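Last updated April 11, 2022

# Gripper Comparison Program: Frequently Asked Questions

The following answers are intended for groups taking part in the Guka comparison of hand-held grippers. Questions about robot arms are covered in the Plerura controller guide.

## Which grippers are being compared?

Two designs are under review. The Gemorine has rigid fingers with replaceable pads. The Samir has softer fingers and a wider opening. Both accept the same camera mount, and participants may also submit results from a gripper of their own, provided that the model is stated on the form.

## How many trials are required?

Each participant completes 200 grasps per gripper, for a total of 800 across a team of two. Trials may be spread over several sessions. A session should last no longer than around 8 minutes before the operator rests.

## What objects should be used?

Packaged food is recommended for the first round. Bags, boxes and small wrappers differ in stiffness, and soft bags tend to show differences between finger pads more clearly than rigid blocks do. Items may be placed on any stable or soft surface, including a table, a carpet or a bed, and should lie close together, with some overlapping. An open box serves as the target.
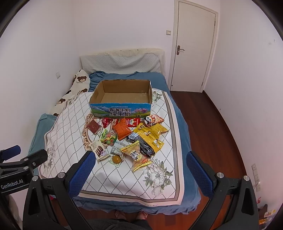 ## Should both fingers remain in the camera view?

Yes. Both fingertips must be visible at the start of every grasp. If one is hidden, adjust the camera mount and repeat the trial – do not correct the recording afterward.

## What counts as a failed grasp?

A grasp is recorded as failed if the item slips before it reaches the target, or if the packaging tears. Picking up two items at once is recorded separately as a double grasp.

## May the finger pads be changed during a session?

No. Pads are to be changed between sessions only, and the change must be noted on the form.

## When will results be available?

A summary will be issued to all participants in November. Individual recordings will not be shared outside the program.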